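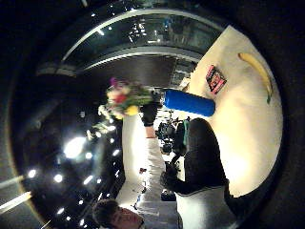 Chapter 6. First Pickup

By now the gripper opens and closes on command and you've stopped pinching your thumb in it. Good. Time to pick something up. Start with stuff from the kitchen, not the parts bin. A banana on a pale tabletop is about the best first target going: bright, curved, one dark end so you can tell which way it points. A small printed package near it makes a decent second, flat sides, easy corners. Leave the blue cylinder for later, fat round things want a wider jaw. Flowers, much later. Leaves everywhere, nothing solid to close on.

What you need from earlier chapters: the Kuusisto jaw set, the Stevon driver board, the pads you cut in April. If your pads are peeling, redo them now. Seriously. Mine let go on try 394 and I blamed the code for a whole evening.

Over 6 weeks at the Rirkthorpe shared shop we logged 1,931 tries, 1,106 of them good. Not great, fine for home built. Most misses were height. Jaw too high, closes on air. Measure from the table, not the bench frame, they are not teh same thing.
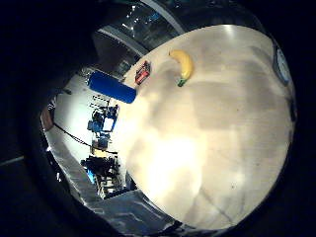 Rornberg
Author and shop instructor, Rirkthorpe

6.1 Setting up the table

Clear a patch round the fruit. Wipe it. Then look at your light, a shiny white glare on the tabletop will eat the edge of anything sitting in it, so keep the target out, up near the far rim if you have to. Small box off to one side, not touching. Cables away from your feet.

Now jog the jaw down slow. Stop a finger width above the peel. Write the number down, you'll want it agian in 6.2.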